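Garra manual de dois dedos escorrega em embalagem plástica — que almofada usar?

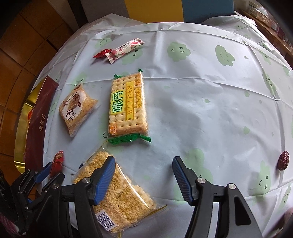
Sobre a montagem

Publicado em 9/28/20 por Harriet Schumacher

Oi, pessoal! Estou montando em casa uma garra de mão, de dois dedos, com gatilho, e estou apaixonada pelo projeto (já tomou conta da mesa e de quase todo o meu tempo livre!). A ideia é usar a mesma ponta depois num braço pequeno, então quero acertar os dedos primeiro, na mão, onde é fácil sentir o que está acontecendo. Os braços pretos são articulados com pinos redondos, e por dentro colei almofadas azuis com nervuras, de silicone, moldadas numa forma impressa.

Com caixa de papelão a garra é uma maravilha. Com pacote de biscoito, nem tanto. Meu teste agora é com comida embalada: o saco transparente de barrinhas de arroz tufado, o pacote comprido de bolacha quadrada da WEIDAN, bala embrulhada. O pacote comprido sobe torto e gira entre os dedos. O saco de arroz tufado ou escapa, ou eu aperto demais e vira farelo. Só consigo pegar bem quando acerto a dobra selada da ponta.

O que já tentei: limpar as almofadas com álcool (melhorou por uns minutos), trocar a mola por uma mais forte (mais farelo) e inclinar um pouco a base dos dedos. O silicone é o Flelell, o mais duro dos dois que eles vendem, e as nervuras são transversais ao dedo. A mola atual é de 200 gramas na ponta, medida na balança de cozinha; a forte era de 500.

Minhas dúvidas: vale a pena passar para um silicone mais mole? Nervura ajuda ou atrapalha em plástico liso? E alguém já fez dedo flexível, daqueles que abraçam o objeto, numa garra manual?

Esko Nieminen

Que projeto legal, Harriet! Passei por isso no inverno passado com uma garra bem parecida, na oficina compartilhada aqui de Senddale, e briguei sete noites seguidas com um saco de macarrão, então vou me estender um pouco.

Primeiro, a mola. Volte para a de 200 e esqueça a de 500. Filme plástico com ar dentro cede, o ar corre para os lados e o conteúdo leva toda a pressão. Mais força só quebra a bolacha mais depressa.

Segundo, as nervuras. Em plástico liso o que segura é área de contato, e nervura alta e dura encosta só pelas cristas. Eu lixaria a forma para baixar as nervuras pela metade e arredondaria o topo. Se der trabalho, faça um par totalmente liso só para comparar — dá para fundir os dois pares na mesma tarde. No meu caso o liso ganhou no macarrão e perdeu feio numa lata molhada, e acabei ficando com um meio-termo: liso na ponta, nervurado atrás.

Terceiro, o silicone mole. Sim, vale muito! Só que ele descola. Eu prendo com uma aba que entra numa ranhura no verso do dedo, e um pouquinho de cola de silicone nas bordas. Cola instantânea não pega, nem perca tempo.

Para o pacote comprido que gira: está pegando fora do centro, ou os dedos não fecham paralelos. Feche a garra devagar contra uma folha de papel e puxe a folha. Se ela sair fácil de um lado e travar do outro, é folga nos pinos. Os meus tinham tanta folga que a ponta dançava 7 mm. Troquei as buchas pelas da Gajdoš, coloquei arruela fina dos dois lados e o problema sumiu quase todo.

Dedo flexível em garra manual eu comecei e larguei. Ficou lindo para laranja e ruim para bala pequena. Se alguém aqui conseguiu, quero ver!

plitow_fa

compra ventosa. peguei uma no site da Plitow e pega qualquer pacote

Harriet Schumacher

Esko, muito obrigada!! Fiz o teste da folha agora mesmo e ela trava só do lado de cima, nos dois dedos, então é folga mesmo. Vou encomendar as buchas e já estou desenhando a forma nova com a parte lisa na ponta. A aba na ranhura eu não tinha pensado, adorei.

Quanto à ventosa: tenho uma guardada, mas em pacote amassado ela perde vácuo, e quero muito resolver com os dedos. Quando o silicone mole chegar, em outubro, volto com o resultado. Você lembra a espessura da arruela?

Esko Nieminen

Meio milímetro, nylon. Se a articulação ficar pesada, tira a de dentro e deixa a de fora.

Perguntas relacionadas

Como moldar silicone em forma impressa sem bolhas
Buchas para articulação de garra: latão ou plástico?
Medir a força de aperto com balança de cozinha
Garra que solta a peça devagar demais (19 respostas)
Gatilho com cabo de freio de bicicleta: alguém tentou?
Passar uma garra manual para servo — por onde começar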